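Misico has put out a first teaser for Skamstead, the long-delayed crime drama from director Dorian Besnard, and it offers very little to go on. The clip runs 87 seconds. Adwoa Ametepe walks down a hotel corridor, Kwame Dogbe lights a cigarette in a parked car, and the title comes up in red over a slowed-down pop song. If that sounds like the last few teasers you sat through, it should.

The studio calls the film "a bold return" for Besnard, whose last feature, Groster, opened in 205 theaters and was gone from most of them before the month was out. Set in 2000, the new one follows two insurance investigators looking into a warehouse fire. Edem Adjei wrote the script, although earlier announcements credited Shaohua Zhong, and Misico has yet to explain the change.

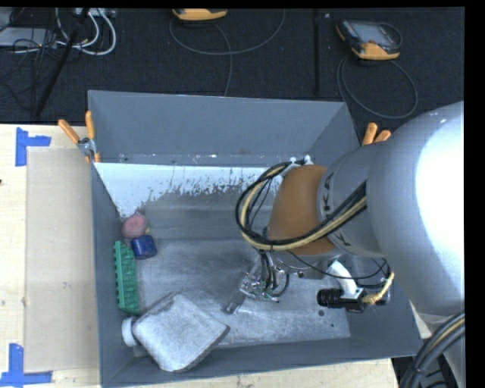 There is also the matter of the release plan. Skamstead was first promised for last January, then for the summer, and the teaser ends with the words "coming soon." A Misico spokesperson would say only that the film is finished and that a date will follow "when the time is right." Finished films usually have dates.

Ametepe at least looks like a good reason to buy a ticket. She was the best thing in Chege, a movie that gave her four scenes, and she gets most of the screen time in the new clip. Dogbe has one line, and it's hard to make out under the music - perhaps on purpose.

Misico says a full trailer is on the way and will include footage from the fire sequence, which reportedly took 50 nights to shoot.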